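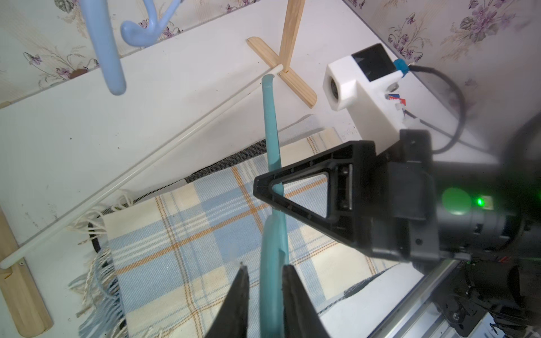
TERVILLE COAT EXCHANGE OPENS FOR ITS TENTH SEASON WITH 689 COATS ON THE RAILS

TERVILLE, 9 September 2019 -- The Terville Coat Exchange opens its doors again this week, and the rails have never been so full! A summer of collecting has brought in 689 coats, jackets and snowsuits, all of them sorted, mended where they needed it and ready to go home with someone before the first cold snap.

The idea is the same as it was in the first season. Bring a coat that no longer fits and take one that does. If you have no coat to bring, come anyway and take one. There are no forms, no proof of income and no limit on family size.

"We had a mother in last year with four boys, and every one of them had grown out of everything over the summer," said Chepkoech Muli, who has run the exchange since it started in the back of the old Babić shoe store. "They left with four coats and the youngest wouldn't take his off, even though it was 70 degrees outside. I still think about that when I'm sewing on buttons at night."

The exchange moved to its present home on Ruvadora Street in the spring, after six seasons of sharing space with the music school. The new rooms have a proper fitting area with two full-length mirrors, a ramp at the side entrance and enough space to hang children's sizes separately from adults' -- something regular visitors have been asking for since the beginning. Teen sizes get their own rail for the first time too.

Thirty-three neighborhood drop-off points took part in this year's collection, including both branches of the library, the swimming pool and the Irex laundromat, which also washed every washable item free of charge. Down and wool coats were cleaned by hand over several very long weekends in August.

Boots are new this season. There aren't many yet, mostly children's sizes 10 to 13, and they will be put out as they arrive. Hats, scarves and gloves are in the baskets by the door and can be taken without a swap.

The mending table is back as well, on Saturday mornings through the end of October. Anyone with a stuck zipper, a torn pocket or a lining that has come away can bring it in and learn how to fix it. Thread, needles and spare zippers are provided. Children are welcome, and last season some of the neatest darning came from a group of ten-year-olds who had never threaded a needle before.

"People tell me they feel shy about walking in," Muli said. "Please don't! Half of my own closet came from here -- the green parka I wear every winter was on our rail three years ago."

The exchange is especially short of men's coats in large and extra large, and of waterproof jackets for toddlers. Sturdy coat hangers are also welcome. Please empty the pockets before dropping anything off.

Opening hours are Tuesday to Friday, noon to 6 p.m., and Saturday, 10 a.m. to 3 p.m. The side entrance is open during all of these hours.

Press contact: Chepkoech Muli, Terville Coat Exchange, Ruvadora Street, Terville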